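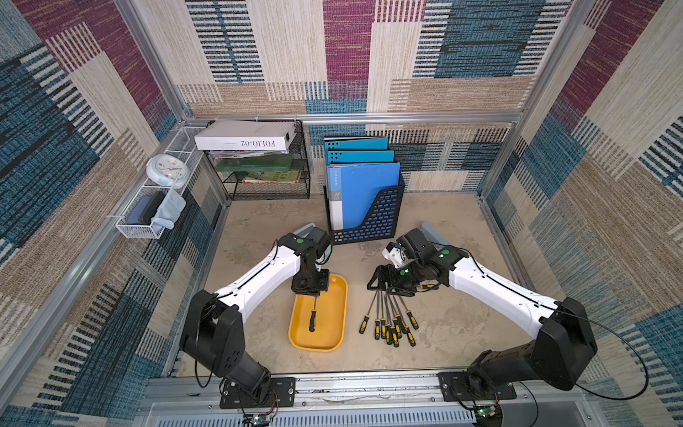
Griff schwarz-gelb, Schale gelb: Jeder Schraubendreher braucht einen festen Platz.

Die Schale und ich

Es gibt Menschen, die besitzen eine Werkstatt. Ich besitze eine Küchenschublade, einen halben Kellerraum und seit Februar den festen Vorsatz, nie wieder vor einem wackelnden Stuhl zu knien und den Schraubendreher nicht zu finden. Den mit dem schwarz-gelben Griff, natürlich! Den guten. Die anderen liegen ja immer herum, vor allem der winzige aus irgendeinem Brillenset, mit dem man genau gar keine Stuhlschraube bewegt.

Meine Mutter hatte für so etwas eine Keksdose. Da war alles drin: Nägel, Gummiringe, ein Fahrradventil, zwei Schlüssel, deren Schlösser längst verschwunden waren, und ganz unten der Schraubendreher. Wer ihn haben wollte, kippte die Dose auf Zeitungspapier aus und war danach eine halbe Stunde mit Einsortieren beschäftigt (oder schob alles mit dem Unterarm zurück, so wie ich). Ich habe das System lange übernommen, nur ohne Kekse.

Dann kam der Umzug nach Metton, und beim Auspacken standen da plötzlich fünf Kartons mit der Aufschrift "Werkzeug u. a.". Das "u. a." war der größere Teil. Ich habe an einem Donnerstag angefangen zu sortieren, nach dem Abendessen, und kurz vor Mitternacht saß ich immer noch auf dem Kellerboden. Gefunden habe ich unter anderem drei Zollstöcke, eine halbe Wasserwaage und so viele Inbusschlüssel, dass man damit ein Besteckkasten füllen könnte.

Und eben die flachen Schalen. Ich hatte sie mal für Pflanzen gekauft, die Pflanzen sind eingegangen, die Schalen blieben. Gelb, flacher Rand, runde Ecken, leicht abzuwischen. Eine davon stellte ich neben mich und legte alles hinein, was ich in der letzten Zeit wirklich gebraucht hatte. Das war erschreckend wenig! Ein Schlitzschraubendreher, ein Kreuzschlitz, eine Kombizange, ein Cuttermesser, ein Bleistift. Der Rest kam in die Kiste fürs Regal, ganz nach hinten.

Seitdem bin ich ein bisschen zur Schalenmissionarin geworden, meine Freundinnen können ein Lied davon singen. Tiefe Kisten verschlucken Dinge. In einer flachen Schale sieht man mit einem Blick, was da ist, und vor allem, was fehlt. Man kann sie mitnehmen, zum Fenstergriff, zum Bettgestell, zum Nachbarn. Und wenn die Arbeit fertig ist, wandert der Schraubendreher zurück in die Schale und nicht auf die Fensterbank, wo er sonst bis zum nächsten Frühjahr wohnen würde.

Zum Griff muss ich auch noch etwas loswerden. Ich habe jahrelang geglaubt, Schraubendreher sei Schraubendreher, und dann bei Skillside, dem kleinen Eisenwarenladen hinter dem Bahnhof, mal einen nach dem anderen in die Hand genommen. Was für ein Unterschied! Ein dünner, glatter Griff dreht sich in der Faust mit, sobald die Schraube festsitzt. Ein kräftiger, griffiger liegt ruhig, und man muss nur noch schauen, dass die Klinge senkrecht in der Schraube steht. Senkrecht, bitte! Die meisten ausgenudelten Schraubenköpfe in meinem Haushalt gehen darauf zurück, dass ich schräg angesetzt habe, weil ich zu faul war, den Stuhl umzudrehen.

Die Farbe finde ich übrigens auch wichtig, und dafür werde ich gern belächelt. Ein brauner Griff auf einem Holzboden ist unsichtbar. Gelb dagegen leuchtet sogar noch unter der Heizung hervor. Einen Haken hat mein System allerdings - ein gelber Griff in einer gelben Schale ist auch wieder Tarnung, jedenfalls morgens vor dem ersten Kaffee. Bei Schwarz-Gelb geht es zum Glück.

Wer es ganz ordentlich haben will, kann sich natürlich etwas Fertiges hinstellen. Ich habe mir den Werkzeugwagen von Skiler angesehen, sehr hübsch, sehr rot, 85 Zentimeter hoch und mit mehr Schubladen, als ich Werkzeug habe. Der Hängeschrank von Onsri kam ebenfalls in die engere Wahl, 49 Zentimeter breit, mit Lochwand innen. Beides toll, wenn man jedes Wochenende baut. Ich ziehe alle paar Wochen eine Schraube nach und hänge ab und zu ein Bild auf, und für dieses Leben reicht mir die Schale.

Was ich noch nicht gelöst habe, sind die Schrauben selbst. Die liegen in Marmeladengläsern, sortiert nach einem Prinzip, das mir beim Sortieren völlig einleuchtend vorkam und das ich inzwischen vergessen habe. Kurz und dick? Silbern und aus dem alten Schlafzimmer? Am Wochenende nehme ich mir die Gläser vor, mit Radio und einer Kanne Tee. Die Schale stelle ich schon mal daneben.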